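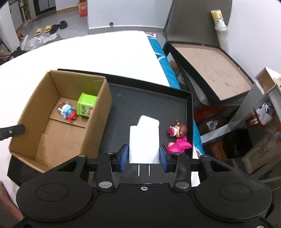

Encyclopédie > Vie domestique > Objets et rangement > Vide-poche

Dernière mise à jour : août 2025

Imprimer cette page | Envoyer par e-mail

Le vide-poche est un récipient peu profond dans lequel on dépose, en rentrant chez soi, ce que l'on avait sur soi en sortant. Le mot désigne aussi bien une coupelle de porcelaine qu'un couvercle de boîte promu à cette fonction faute de mieux. Il s'écrit au singulier avec ou sans « s » final, selon que l'on suit l'orthographe rectifiée ou son correcteur automatique.

Origine et usage

Le terme s'applique d'abord à de petits meubles, puis à des corbeilles où l'on vidait le soir le contenu de ses poches. L'objet a rapetissé, les poches non. L'automobile lui a donné une seconde carrière, dans l'épaisseur des portières, où il recueille tickets de stationnement et bonbons collés à leur papier.

Le modèle domestique se tient en principe dans l'entrée. Il migre volontiers vers la cuisine, la chambre ou le rebord d'une fenêtre, et il n'est pas rare qu'un même logement en compte plusieurs – chacun réputé contenir les clés que l'on cherche dans un autre.

Contenu

Dans une enquête menée en février auprès de 290 foyers, Lucrezia Martinelli a relevé 878 objets, dont 36 seulement avaient servi dans la semaine. Elle distingue les objets de passage (clés, monnaie, titres de transport) des objets sédentaires, arrivés un jour et jamais repartis : piles d'état inconnu, boutons, chargeurs d'appareils disparus, jouets minuscules, clé Allen d'une étagère Stovance donnée depuis longtemps. Un objet deviendrait sédentaire au bout d'environ 6 semaines. Passé ce délai, on le déplace pour nettoyer dessous, puis on le remet.

Edgardo Mercado conteste cette classification. Selon lui, la pile d'état inconnu mérite une catégorie à part, puisqu'on la teste régulièrement avant de la reposer au même endroit sans avoir retenu le résultat.

Variantes commerciales

La maison Peng commercialise un plateau à compartiments étiquetés, dont les acheteurs respectent les étiquettes pendant quelques jours. Le modèle de Namateck se ferme par un couvercle, sur lequel on pose ensuite le courrier.

Voir aussi : Fond de tiroir ; Porte-clés ; Corbeille à courrier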